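Notebook home | Entries | Shelf list | Paint log | Back to top

10 May 2024

Blocks, second batch. I am so pleased with these! The first lot came out of the sander looking like chewed sugar lumps, and I had half a mind to go back to buying them in, but Haf talked me into one more try with the longer drying time and it has made all the difference. Corners crisp, color right down to the edges, and they sit flat.

Recipe so I don't lose it again: cut from the Prurnthorpe offcuts (the pale stuff on the low rack, leave the knotty pieces alone), sand by hand with the grain, wipe down, one thin coat of the Cedov water-based, then leave it overnight. Light rub, second thin coat. Resist the third coat. I did a third on the first batch and it went gummy and picked up every thumbprint in the building.

Colors are green, yellow and red. I tried a blue too, mixed from what was left in the Lewis tins, but it dried nearly gray and I've put it aside until Elin can have a look. She has a much better eye for mixing than I do.

Moved on to the tabletop after lunch. Square outlined in black tape, plus one separate strip standing on its own to the left of it. Evaristo cut the tape against the steel rule instead of tearing it and the corners meet beautifully - I'll never go back to tearing. Wiped the surface with spirit first and let it flash off before anything went down. The tape grabbed straight away.

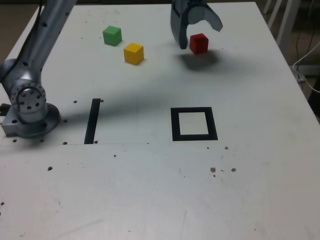 Green, yellow and red on the white top, with the taped square and the single strip.

The colors really sing against the white, don't they? Red especially. I was worried the yellow would wash out, and it holds up fine. Wyn thinks the green could go a shade lighter and he may be right, but I want to live with it for a while before opening another tin.

The top itself is looking tired. Lots of scuffs and small dark specks, and I had a go at a patch near the seam with the melamine sponge (not much luck, the specks look as if they're in the surface and not on it). Alun has offered to turn the panels over and see what the undersides are like. If they're clean that would be a lovely free upgrade! If not, Dranimel do a white sheet, order code 561, that we could lay straight over. I asked them for a sample this morning, and they said 11 days, so no hurry either way. Whoever does it, please photograph the tape layout and mark up a paper template first. I've only just got that square how I like it.

Thick black border was the right call over the thin one, by the way. The thin roll is in the drawer if anybody wants it for labels.

Storage: finished blocks go in the lidded tub, NOT the open tray. Dust sticks to fresh paint for longer than you'd think. The sanding blocks are back on their hook and I've swept under the bench.

To do
- ask Elin about the blue
- buy more 900 grit, we are down to 2 sheets
- Evaristo to show me his tape corner trick again, slowly
- try a wax finish on one spare block, see if it stops the scuffing
- chase Alun re: panels

Wyn, your clamps are on my shelf, I pinched them for the glue-up and they were brilliant.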